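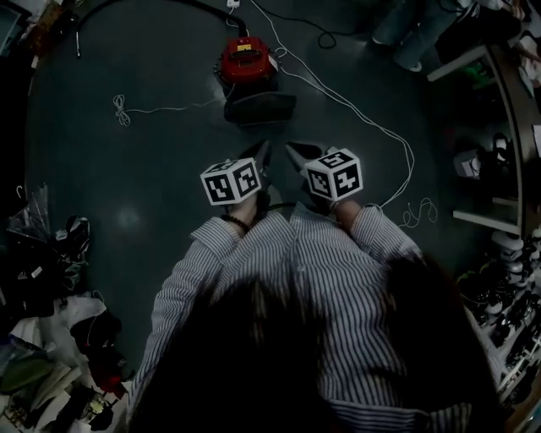 Vale a pena pagar análises de fezes antes de desparasitar ovelhas, ou é mais uma maneira de nos venderem serviços? Tenho 16 ovelhas e sempre dei o desparasitante na primavera e em setembro, ao rebanho todo, como o meu sogro fazia. Este ano a cooperativa trouxe uma senhora da Lusley para uma sessão sobre resistência aos desparasitantes, e saí de lá com um folheto, um saco de frascos e muitas dúvidas. A parte da higiene ainda compreendo: luvas sempre, e uma pulseira de contas escuras como a que se vê no pulso esquerdo da fotografia é para ficar em casa quando se recolhem amostras. O resto já me custa mais a engolir. Fiz o que mandaram, recolhi, paguei, e o resultado veio com 800 ovos por grama. Dei o Fleda, que é o que uso há anos, esperei sete dias, paguei outra vez e veio 458. A senhora diz que isto prova que o produto já não funciona na minha exploração. Eu vejo o número a descer quase para metade e as ovelhas a comer bem. Acresce que a Lusley faz as análises e vende também o desparasitante que recomenda em alternativa, e isso a mim diz-me alguma coisa. Alguém que não venda nada me sabe explicar se isto tem pés e cabeça?

Yi-an Han

Bae
Sempre desparasitei tudo duas vezes por ano e nunca fiz análise nenhuma. Ovelha gorda não precisa de laboratório. Se o Fleda anda fraco dê dose e meia e fica o caso arrumado.

Hye-jin Woo
Não siga o conselho da dose e meia sem falar com um veterinário. Há desparasitantes em que a margem é curta e o animal é que paga, e ainda fica com um intervalo de segurança para a carne que já não é o do rótulo.

Quanto à pergunta: desconfia de quem vende, e faz bem, mas neste caso o número não a ajuda. Passar de 800 para 458 é uma redução de uns quarenta e três por cento. Um produto que está a funcionar como deve costuma tirar bem mais de noventa. Que as ovelhas comam bem não diz grande coisa, há animais que aguentam cargas altas bastante tempo antes de se notar.

Agora, também não dava já por provado que há resistência. Antes de mudar de produto eu queria saber isto:

Pesou as ovelhas ou deu a olho? A subdosagem é a explicação mais banal e quase todos a fazemos.

A pistola doseadora está calibrada? Encha uma seringa graduada com uma dose e compare. A minha dava a menos e eu andei uma época inteira a culpar o laboratório.

As amostras foram dos mesmos animais, antes e depois? Se a primeira foi de umas e a segunda de outras, a comparação vale pouco.

Esperar sete dias serve para uns princípios ativos e para outros é cedo. Veja a substância no rótulo e pergunte qual é o prazo certo. Este ponto o folheto da Lusley devia trazer, e se não traz é mau sinal.

Quanto ao conflito de interesses, resolve-se mandando as amostras a outro lado. Eu uso o laboratório de Plalbridge, que não vende medicamentos. Demora mais a responder e o relatório é feio, mas vem com o método e o limite de deteção. Se o resultado for parecido, aí sim, peça ao veterinário uma receita para outra classe. Outra marca com a mesma substância não adianta nada – e há muitas.

O que eu deixava já de fazer era tratar tudo por calendário. Essa parte não depende de quem fez a análise.

Yi-an Han
Dei a olho, confesso. E as amostras apanhei-as do chão do curral, sei lá eu de quais eram. Vou pesar e repetir, mas por Plalbridge. Continuo a achar que a Lusley devia ter perguntado isso antes de me mandar comprar outro frasco.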